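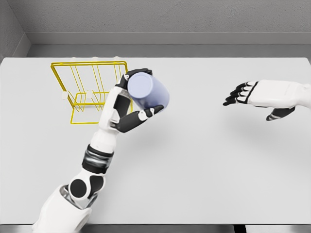

About us

Althorpe Robotics Club meets on Saturday mornings in the old print room. Most of what we do happens in simulation, and we say so early because people arrive expecting to build something with wheels.

Our main project this year is called Wosel. It is a washing-up task for a simulated two-armed robot: pick up a cup, deal with the dish rack, leave the plates alone. Imogen Haslam wrote the first version and still argues with it.

We don't think robots are about to do anybody's dishes. A program that works in a rendered kitchen has been tested in a rendered kitchen. The cups there are smooth and have no handles, and the light never changes. Members are asked to write down what went wrong before they write down what went right, and our log had 1,311 entries in December. Plenty of them say "dropped it" and nothing else.

Maja Ostrowski runs the beginners' group. You will need some patience and a laptop that can cope. You won't need to have coded before, though you will be coding by your second visit. Bogdan Zalewska looks after the hand control work, mostly grip and thumb placement, and is suspicious of any demo shorter than 200 attempts.

We enter the Iltetau student contest when we have something worth entering. We have entered it 2 times and won nothing. The judges' comments are pinned up by the door if you want to read them.

Doors open at ten. Ask for Theda Brinkmann if you'd like to sit in first.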